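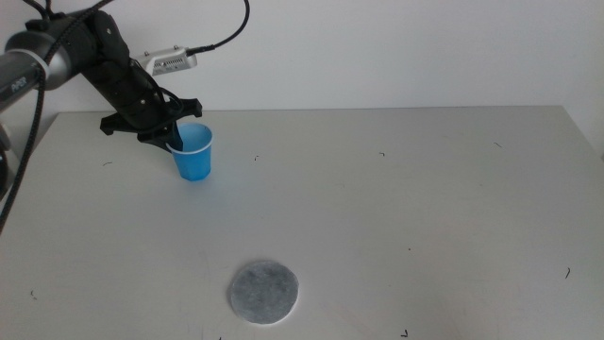
Blue cup over the table, held at the rim, grey disc in front.

Dear all,

Thank you for the kind replies to the draft cable and clearance rules. I've been meaning to answer this one properly since February, so do forgive the delay.

On 11/04/2024 the Lellarar bench wrote:
> Rule 9 says a cup must be "placed on the disc". Does touching count,
> or must the whole base be on it? We and the Jitaru people score it
> differently, and over 200 trials that adds up.

It does add up, and I think the wording is at fault. What I'd like to put in the next Broton handbook is that a placement counts when the whole base rests on the disc, the cup is upright and both fingers are clear of it. Please judge that from 2 views, the fixed one and the wrist one, and if they seem to disagree, score it as a miss and write a note. I know that feels harsh — I have grumbled at it myself — but it's easier to be strict now than to go back through 280 records later, as we had to with Sesell.
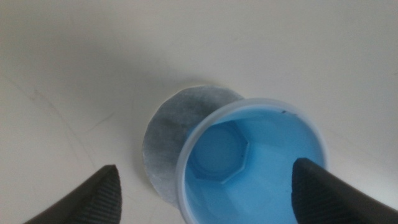 Wrist view. The cup hides part of the disc, and the right finger reaches over the rim.

From the wrist alone I couldn't tell you where the base is, and with a finger over the rim I wouldn't score it yet anyway.

One more small thing while I'm here: could we all wipe the table before a session, and write down any scuffs that won't come off? It takes no time and saves a good deal of squinting afterwards.

Comments on the wording are very welcome, on the list please.

All the best,
Broton handbook editor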